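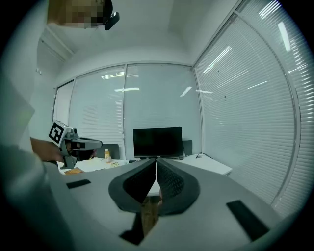 ## 4. What players say when they can't talk

We now turn to the part of the study we enjoyed most: the pings themselves. Stotberg is a two-player co-op climbing game with no voice chat and no text chat. All a player can do to reach their partner is press one button, which drops a colored marker in the world and plays a short chime. Earlier work on pings has mostly looked at competitive team games, where a ping sits next to voice, text and a busy minimap. In Stotberg it has to carry everything, and players have made it carry far more than we thought one button could.

### 4.1 The replay set

Our main source is a set of 1,191 replays from the Prina level, saved by 410 players who agreed to share them through the Yensuk replay browser. We chose Prina for a simple reason. It is the first level where the two climbers are split up, one inside the tower and one on the outer wall, and where each of them can see things the other needs to know. Partners who got through the earlier levels by watching each other's moves can't do that anymore.

A replay in Stotberg stores button presses and not video, so every ping comes with an exact time, a place in the level and the direction the player was facing. We joined pings into one "burst" when the gap between one press and the next was under 1,000 milliseconds. We tried shorter and longer gaps on a small practice set first. Shorter gaps broke up patterns that players later told us were a single message, and longer ones glued together messages that were clearly meant for different things.

Kiran Bisht and Zarmeena Bukhari then coded the bursts by hand, each working alone and meeting after every batch to talk through the cases where they differed. Those talks shaped the codebook a great deal. The category we call *answering* (a burst that repeats the partner's last burst in the same rhythm) wasn't in the first draft at all. Both coders had been filing it under "other", and both had begun to suspect that "other" was the most interesting pile on the desk.

### 4.2 Pointing is only the beginning

The most familiar use of the ping is the one the game teaches: put a marker on a ledge, a lever or a rope, and your partner looks there. We saw this in every part of the level. But pointing turns into something richer very quickly. A marker on a lever can mean "pull this", "don't pull this yet", or "I just pulled this, what happened on your side?", and partners sort out which one is meant from timing alone.

Timed pulls are the clearest case. The double gate halfway up the tower needs both players to act together, and neither can see the other. Pairs who had played together before tended to count in: three even presses, then the pull on what would be the fourth beat. Strangers often arrived at the same count-in after a few failed tries, and a smaller group found a different answer, in which one player holds still and the other pings once at the moment of pulling. This second method ought to be worse, given that the receiving player is always reacting late, and yet the gate is forgiving enough that it works well. We love this example. The gate's generous timing window was tuned by Riris for comfort, and it ended up leaving room for two separate signaling customs to grow side by side.

Rhythm also carries tone. A slow single ping on the goal reads as calm guidance. A rapid string on the same spot, as one player put it in the follow-up survey, "is the same word but yelled." Survey answers agreed strongly on this point, even among players who disagreed on what almost every other pattern meant.

### 4.3 Pings with nothing to point at

The bursts that surprised us were aimed at empty air, bare wall or the partner's own character. In our first pass we took many of them for accidents. The survey changed our minds. Players described pinging the sky as a cheer, pinging the floor at their own feet as an apology after a fall, and pinging their partner on arrival at a rest point as a hello. The apology is especially common right after a fall that pulls both climbers down, and it is very often met with an *answering* burst. Two people who have never exchanged a word have, in effect, said "sorry" and "no worries".

We want to be careful here. A replay tells us when and where a button was pressed, and nothing about what was going on in the player's head. The survey helps, but players filled it in after the fact, and people who bother to fill in a survey on pings probably care more about pings than most. We therefore report these social readings as the players' own accounts of what they do. Where the two coders couldn't agree on a burst even after discussion, we left it unlabeled.

### 4.4 When it goes wrong

Breakdowns are just as telling. The usual one is a clash of customs: a player who uses the count-in meets a player who treats any ping at the gate as the signal to pull. The first press lands, the partner pulls right away, and both are back at the bottom. What happens next is a lovely piece of problem solving. In most such cases one player drops their own custom and copies the other's, and it is usually the player who has just been dropped the furthest – we can't yet say why, and would be glad to see someone test it directly.

A second kind of trouble comes from the game itself. Stotberg shows no more than two markers at a time, so a long string of presses wipes out earlier ones. Some players build on this, moving a marker step by step to draw a path along the wall. Others lose the one marker that mattered under a pile of excited ones. The limit was raised in the November patch, after our replays were saved, and whether path drawing survived that change is the question we take up in Section 5.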